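Product Review: Loment Matte Worktable, Gray-Taupe Finish
Rodevden Shared Workrooms, Equipment Reviews

The Loment worktable was purchased in February to replace two older benches in the small assembly room. This review covers the tabletop surface, its upkeep, and its suitability for sorting and light bench work. The table was assessed over 91 working sessions.

The finish is the principal reason for the purchase. The previous benches were glossy, and users working under the overhead lights complained of glare. The Loment top is smooth and matte, and the light it does return is soft and spread out.

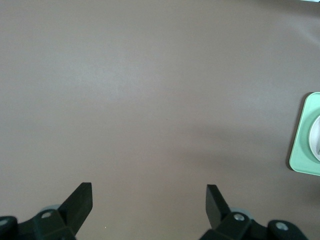 Color is a smaller matter, but buyers should be aware of it. The catalog calls the shade gray-taupe. Depending on the light it may read as closer to mauve, and departments matching existing furniture should request a sample first. Loment supplied ours in nine days.

Cleaning is simple. A damp cloth is enough for dust and pencil, and the manufacturer advises against abrasive pads. One marker stain needed a second pass. Fine debris can be hard to spot at a glance, so the room checklist now calls for a full wipe at closing.

Most users keep parts in shallow trays. A pale tray stands out well against the top, and a low rim is sufficient for flat items. Round items are better kept in the deeper Jestholm bins already in stock. 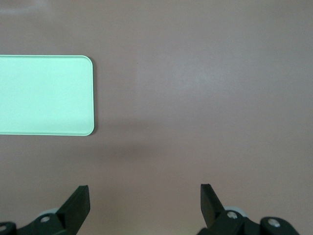 The stated load limit is 300 pounds, which exceeds any use planned for this room. Assembly took two staff members under an hour. The leg levelers are stiff - a wrench is recommended - and the printed instructions omit the step for locking them.

The price was $2,540 with delivery. The comparable Gounder model was quoted at some $3,000 and has a longer warranty.

Rating: four out of five. Recommended for sorting and inspection rooms. Not assessed for use with solvents or heat.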